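Chapter 7
Showing the Robot What You Mean

A robot that learns by example needs examples, and somebody has to make them. That part of the work gets less attention than the learning software, and I think the field has suffered for it. When a demonstration is poor, a bigger model mostly learns to be poor in the same way.

There are two common ways to make a demonstration. In the first, called teleoperation, a person drives the robot from a distance with a joystick, a headset or a second arm that the robot copies. In the second, the person leaves the robot out of it and does the task with a gripper held in the hand, while a camera on the tool records the view. Both have loud supporters. Neither has earned all of the praise.

Teleoperation gives you motions the robot can certainly make, but they are slow and stiff, and the operator feels almost nothing through the controls. Larasati Liew, who trained operators at Bitdale, told me that new people needed 15 hours before their recordings were worth keeping. Her best operator still discarded plenty.

The hand-held gripper is quicker to learn. You squeeze, you reach, you let go. It can also be carried to kitchens and offices where a full arm would never fit. My doubt is about what the recordings leave out. A human wrist twists its way around a refrigerator shelf without asking whether any robot could follow.

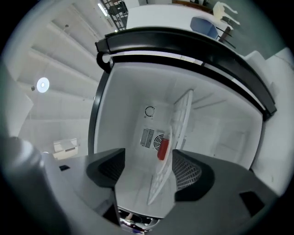
Reach is only one of the problems. The Kadthorpe group collected 700 demonstrations of household tasks, and when Firdevs Avcı replayed them on a real arm, 71 called for a pose the arm could not hold. The first report left this out. It gave a success rate and moved on — as such reports tend to do.

Force is harder still. A camera may show the fingers closing on an object, but it says little about how hard they press. Wire shelves, door seals and thin plastic all punish a bad guess.

Section 7.1 compares the two methods on a single task. Section 7.2 asks how many demonstrations are enough, a question I have rarely seen answered well. Before reading on, pick a chore you do every day and write down each point at which your hands know something your eyes do not.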